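Graziella Rinaldi keeps the rule book for table-clearing trials at Jolness, and it runs to 29 pages. She would like it shorter. "Most of it is there after somebody got hurt or something got broken," she says.

The first rule is that one person holds the stop button and does no other job. The second is that speed stays at the lowest setting until a task has passed nine times in a row. Peadar Mac Carthaigh, who runs the evening shift, argued against that one in November. "I thought it was slow," he says. "I still do, but I follow it."

Layout gets a chapter of its own. Rinaldi wants trash and tools on the table together, as they would be in a home – a crumpled wrapper and a Pepsi bottle on its side at the back, a sponge and cloths within reach. "If you line everything up, you're testing your own tidiness," she says. Any change to the layout goes in the log before the arm is switched on. 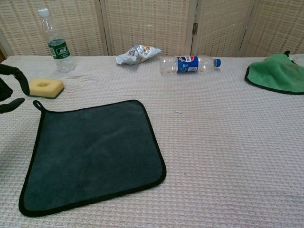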